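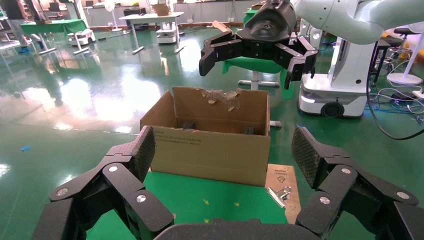

Kovton County Bill Would Require Home Care Agencies to Post Complaint Records

KOVTON — A bill introduced Monday in the Kovton County Council would require licensed home care agencies to make their complaint and inspection records available to clients before a service agreement is signed.

Bill 1213 would apply to agencies that send aides into private homes to help older adults and people with disabilities with bathing, meals, medication reminders and similar tasks. The county licenses 11 such agencies, which together serve roughly 600 households.

Under current rules, a family that wants to see an agency's record must file a written request with the county licensing office in Cokby. Some requests have gone unanswered for weeks, according to the Standside Home Care Alliance, which supports the bill.

"People are choosing who will have a key to their mother's house," the alliance said in a statement. "They should be able to read the record first."

The bill would:

Require agencies to give each new client a printed summary of complaints upheld by the county.

Require the licensing office to answer records requests within seven business days.

Allow clients to cancel an agreement without a fee if the summary was not provided.

Complaints that are dismissed or still under review would not be listed. Names of clients and individual aides would be removed.

Setiawan Home Services, one of the licensed agencies, has asked that the rules be phased in so smaller operators can prepare the paperwork. The alliance said it would accept a later start date for agencies in that position.

The bill has been sent to the council's health and aging panel, which is expected to hold a hearing in May. Residents may sign up to speak or send written comments through the council clerk's office in Kovton.

About the Standside Home Care Alliance

The alliance is a nonprofit group representing home care clients and their families in Kovton County.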